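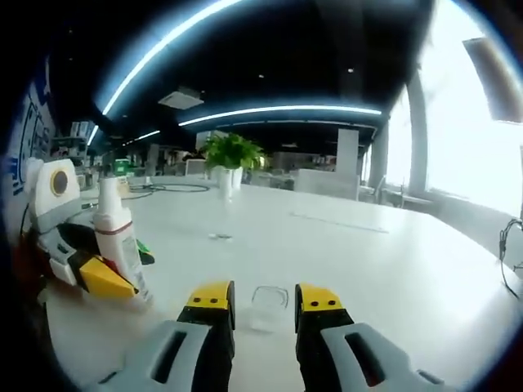

A small clear cup on the long white table, with the plant further back.

The white table at Kollcombe: a small gallery
Pictures and text by Vlasta Michalík, 6 July 2025

When we moved to the new room at Kollcombe, everybody asked first about the table. It is long and bright white, and it bends through the room like a slow river. I wanted to show how it looks on a usual day, with the things which live on it. I did not arrange anything very much.

The cup has a squarish rim and it is almost invisible on the white. I like this kind of cup, but you must look twice before you put down your elbow. The green plant in its white pot came with us from the old room in Grolbridge. In December it had only 8 leaves and I did not believe it would survive. Now I water it a little every morning, and Kazimír turns the pot when he remembers. The curved light on the black ceiling was his idea also. I was against it at first, but in the evening it is very pleasant to work under it.

For cleaning the table we tried many products. White surfaces show every finger and every ring from a glass. We stopped with a soft cloth and a mild liquid, and we pour it from the big can into smaller bottles of 500 ml.
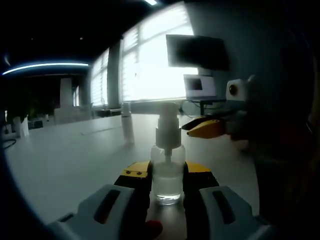 Hrvoje Gashi wrote to me that he would never use a pump for a table so long, because you walk back to it all the time, and that a spray bottle and two cloths, one damp and one dry, will do the work in half the time.

Maybe he is right. I still prefer the clear pump bottle, because I see how much is left in it. By the window the daylight is strong even with the blinds, and there I find the marks which I missed.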